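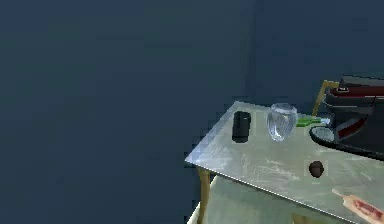

Marble side table with a clear glass vase, against a dark blue wall.

I use the Fekell marble cleaner since December, and I want to write my opinion for people who have stone furniture at home. My wife Jintana bought it in Phetsri, in the small shop near the bus station. It comes as a spray with 2 cloths in the box, and we paid 815 for the set.

The smell is light, a little like soap. I spray on the cloth and not on the stone, wait one minute, and wipe in one direction. Dust and finger marks go away easily. Tea rings need a second time. An old lemon mark on our kitchen shelf did not change at all, but I must be fair, because the label says clearly that acid marks are not included.

Before this I was using Mesham. It cleans equally well, but it left a gray film on polished stone and I had to wipe again with water. With Fekell I do this only when I spray too much. 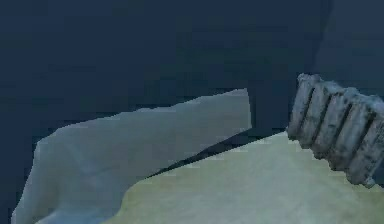 What I did not like

The trigger is stiff. My mother-in-law could not press it with one hand. The bottle is 200 ml, which finished in roughly two months in our house, and I could not find a refill. Dasora sells a refill bag for their own cleaner, so I hope Fekell will do the same. Also the cloths lose small threads in the first wash, so please wash them alone.

For the price I am satisfied and I will buy again, but I would choose a bigger bottle if they make one. 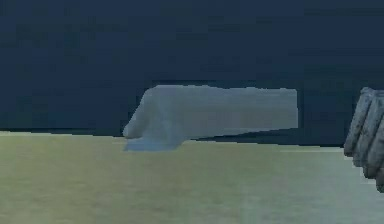 Can I use it on wood also?

The label says stone and tile only. I tried a little on the back of an old chair and it made the varnish dull, so I keep another cleaner for wood.

Prasert Sitthichai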